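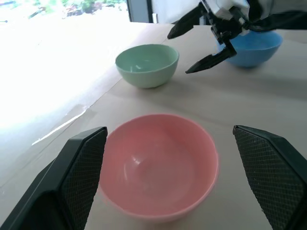 Home Forums Members Search Log in

Bowl stacking, two arms — how many demos before you train?

tendden_tom
Mar 16, 2022
I'm 96 demos into my bowl stacking set and my wrists are killing me. Three bowls, pink, green and blue, two arms, and I drive the lot by hand. The plan was 500 but I'm tempted to stop early and just train on what I've got. Has anyone had decent results with fewer?

Ozoliņš
Train now! You'll learn more from one bad policy than from another week of driving. I did a cup task in January with around 200 and it was fine — well, fine-ish.

pristside
Can't agree with that. Fine-ish with one arm is hopeless with two. The arms have to wait for each other and the model needs to see plenty of that. Are you moving the bowls between goes, or do they always start in the same spots?

tendden_tom
I shuffle them every 4 goes. Same colour order for the stack though, blue at the bottom.

pristside
Shuffle every time then. You've got 96 demos but only 24 layouts, and I'd worry about that long before I worried about 500.

redomdale_lou
Second the shuffling. Also do you keep the fumbles? I bin mine if I drop something, but Ott Kütt on the Redomdale list keeps every one where he recovers and swears by it.

Ozoliņš
Keep the recoveries, yes. Bin the ones where you sat there thinking for ten seconds, mine learned to sit there thinking.

tendden_tom
Ha, I've got loads of those. Right, I'll trim the pauses, shuffle every go, and train a small one tonight anyway. Sorry pristside!

pristside
Your electricity bill, mate. Post the numbers when you've got them.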